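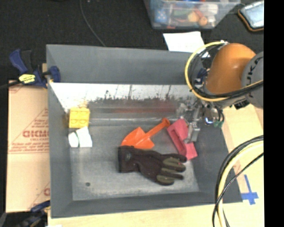

Toy pickup is the chore I get asked about most, so it gets the first and longest part of this review. I spent three days in June at a shop in Millham that is trying out a sorting package called Teston, sold by a small outfit named Boersma. It is software, a gripper and a support contract, and you bring your own arm. The pitch is that one setup can clear a bin of mixed household things without being told ahead of time what is in it. A bin with a yellow block, a reddish block, an orange toy shovel and a work glove all on the same metal floor is a fair test of that, and harder than it sounds. The blocks are easy. The shovel has a thin handle and a broad blade, so there is a good end and a bad end to hold it by. The glove has no fixed shape at all, and when its fingers reach right up to the next object, the software has to decide where one thing stops and the other starts.

I should say what I was testing for. I run a small repair and rental business and I have no interest in demos. I want to know whether a machine can take over a dull job and leave me with less work at the end of the day than I had at the start. That goes for the shop floor and for the house. If I have to stand next to it, I may as well do the job myself.

Setup

Ruben Van Hecke did the install at the Millham shop and walked me through a fresh one. It took most of an afternoon. The software part is fine. You answer a few questions on a screen, show it the corners of the bin, and it works out the rest. The physical part is fussy. The bin has to stay exactly where it was during setup, so it has to be clamped. Move it by the width of a finger and you are back to showing it the corners. The manual covers this in one line on page 12, and it deserves a page.

Cables are the other thing. You will have more of them than you expect, and they need enough slack for the arm to turn. Plan the routing before you bolt anything down. Ruben did ours twice.

Blocks and other hard things

Good. I ran 20 rounds with hard items only, dumped in any old way, and it emptied the bin every time. It is slow. A person would finish before the arm had made its second trip, but it does not get bored and I was able to go and do something else. That is the first time I have been able to write that about one of these.

It handles things lying flat against a wall of the bin better than I thought it would. It slides them toward the middle first and then picks them up. Shiny metal floors gave it some trouble near the windows in late afternoon. Twice it reached for a reflection, closed on nothing, and tried again from another angle. We pulled the blind down and the problem went away. Boersma told me an update is coming for that. I am reviewing the version I used.

Gloves, rags and anything soft

Not good enough. It can pick up a glove. What it can't do is pick up only the glove. If the glove is touching something, that something often comes along for the ride and gets dropped on the way. A towel was worse. It would grab a fold, lift, and let the rest drag across the bin and pull the other things around with it.

Folding is not offered, and I respect them for leaving it off the list. Lies Verhoeven handles the support line for Boersma and she was direct with me when I called. Her advice was to sort out the soft items by hand before the bin goes under the arm. That works, but sorting by hand is the chore I was hoping to hand over.

Shop parts

Bart Van den Broek let me bring in a crate of returned fittings from my own place, mostly brackets and hose ends with a few wrenches mixed in. This went well. Parts that are all hard and all different seem to be what the system likes best. It sorted by size into trays with very few mistakes, and the mistakes were close calls that I might have made too. If you have a back room full of mixed returns, you could put this to work now.

Greasy parts slip. Wipe them first, or accept that some will fall.

At home

I would not put it in a house, and I doubt anyone at Boersma would tell you to. It needs a heavy table that stays put and a clear area that children and pets can't get into. A living room floor is also not a bin. Half of picking up toys is walking around and finding them under the couch, and the Teston package does none of that. You would have to gather everything into the bin yourself so that the machine could take it out again.

Hanneke Mertens rents out holiday cottages in Lalmont and has the same question every season about turning rooms over. I told her what I am telling you. Dishes, beds and floors with stuff on them are still done by people, and I don't see that changing with this product.

Price and support

The package is 1188 a month on the plan I looked at, without the arm. That is a lot for blocks and brackets. For a shop that pays someone to sort returns all week it could make sense. Do the math on your own hours and leave some in for clearing jams.

Support was quick. I called three times and got a person each time. The written help is thin, and the section on grip settings seems to be for an older version, with menu names that no longer match.

Who should buy it

Shops with a steady flow of hard, dry, mixed parts and a table they can give up for good. Dinesh Chowdary, who owns the Millham shop, is keeping his for another season and moving it to the returns bench full time. I am holding off. I would look again if they get soft items to the point where a glove comes out alone – that is the one change that would make it useful to me.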